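In praise of the small toy that belongs nowhere

Every December, when the evenings draw in and I can put it off no longer, I go through the toys. I have done it for long enough now that I have opinions, and the strongest of them is that we are far too hard on the little figures. You know the sort I mean. They come out of a party bag or a machine at the seaside, they belong to no set, they have lost whatever they came with, and when the big tidy comes round they are always the first into the charity bag.

The books on tidying are no help here. They like things in families: bricks with bricks, train with track, a label on every tub. I tried it their way once, and bought 6 lidded tubs from Cullinane, and for a few weeks the shelves looked very smart indeed. The children played less, though, and when they did play they wanted the one tub that was missing from the plan, the one where everything odd had been thrown together. A farm is only a farm, however nice it is, but a farm with a sea creature on the roof needs explaining, and off they go for the whole afternoon.

So I have come round to keeping a place for the strays, and I would urge anyone with a young household to do the same. A long mesh basket hung on the wall does very well, one with divisions if you can get it, as you can see what is in there without tipping the lot out on the floor. Keep it low. Let it be a bit scruffy. If the white surface underneath gets smudged from all the coming and going, well, a damp cloth will see to it on the day visitors are expected, and until then I should leave it alone.

My own favourites are the ones you can't quite put a name to, a round orange head with little spikes, say, that might be a fish and might just as well be a crab. 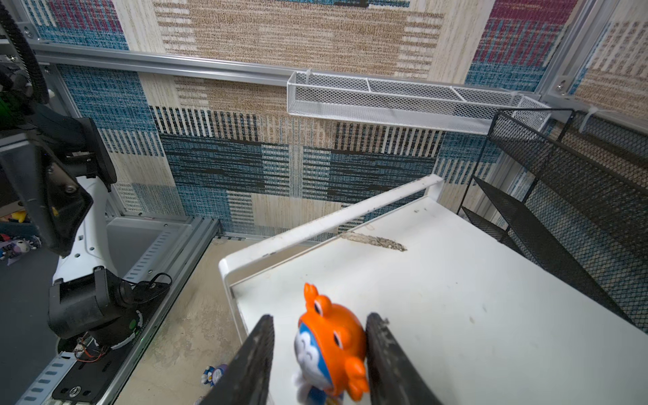
Njål Isaksson wrote to me after I first aired this view, and thought me far too soft: a child with 30 strays, he said, loves none of them, and he would sooner keep one good bear and give the rest away while somebody else can still enjoy them. I have turned that over a good deal. He is right that a basket can get too full, and I do thin ours out, quietly, after bedtime. But I would ask him to let the children choose which one stays, and to be ready for the bear to lose.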